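Old handheld consoles at home: batteries, cards and copies
Tips by Tomomi Wada
Last changed Tuesday, July 28, 2020

I keep four old handhelds in the house and two of them are in use every week. The tips below I collected for my sister, who wanted to wake up a console which had slept in a cupboard for several years. They are valid for most models with a memory card and a built-in battery.

Before you switch it on

Look at the back of the console first. If the back cover is not flat any more, or if the console rocks when you lay it on a table, do not charge it. The battery is swollen and must go to the collection point.

If the cover is flat, charge it with the screen off. Stay in the same room for the first hour. A very empty battery may show no light for a while, and this does not mean that the console is dead. Mine, a Shibata with a grey shell, needed a whole evening before the orange lamp came on.
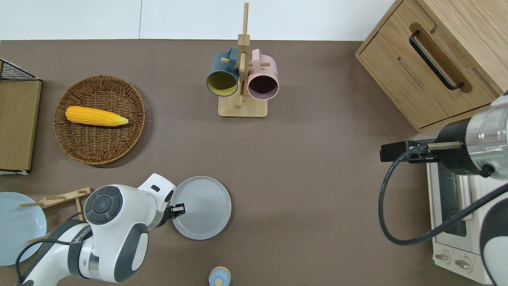
When it is full, play until the warning comes and then charge again to 80 per cent. For storage I also leave it at this level and I charge it again every June. I write the month on a piece of paper tape and put the tape inside the case, not on the console, where the glue becomes sticky.

Copying the memory card

Make the copy before you install any update. I do it like this:

1. Switch the console off completely. Sleep mode is not enough.
2. Take out the card and put it in a reader on the PC. If your console uses a special card, connect the console by cable and choose the USB mode from its menu.
3. Show hidden files on the PC. Otherwise the save folder can be missing from your copy and you will not notice.
4. Copy everything into one new folder. I use the program Vultetti for this, but the normal file window is also good.
5. Compare the number of files on both sides. My card had 536 and the first copy had fewer, so I started again with another cable.
6. Eject the card properly and wait until the lamp stops.

Do not rename the folders in the copy. The console searches for them by name, and a folder called "saves old" it will not find.
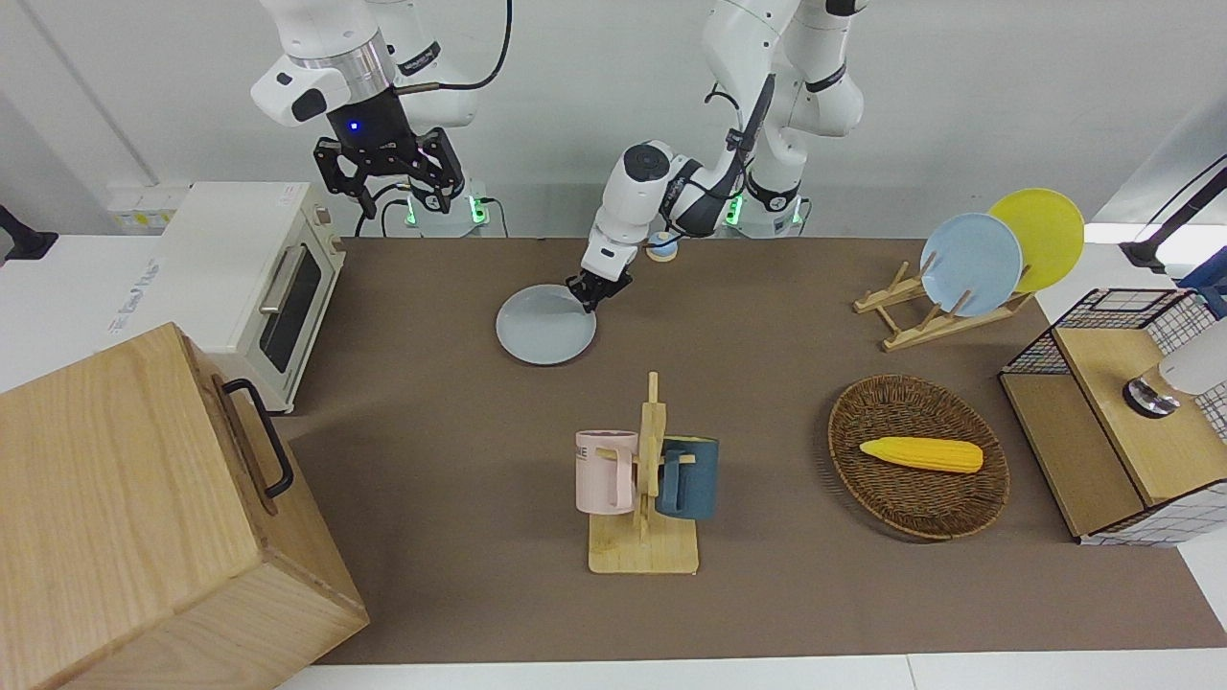
Francine Lavoie: Thank you for point 3, I lost one summer of saves exactly like that. I would add that small files are the slow part. My card is a Stadis with more than 2000 little files on it, and the copying looked frozen at the end. I nearly pulled out the cable. Please tell people to wait.

Reply from Tomomi: Yes, please wait. If you are impatient, pack the small files in one archive on the PC after copying, then the second copy to an external disk goes much faster.

Buttons and contacts

Sticky buttons I clean with a cotton bud and a little isopropyl alcohol, with the console off. Press the button many times while it is drying. For the card slot use only a dry, soft brush. Do not blow in it with your mouth.

Gheorghița Filip asked if the alcohol is safe for the screen. I don't use it there. For the screen I take a glasses cloth, slightly damp, and I wipe it dry straight afterwards.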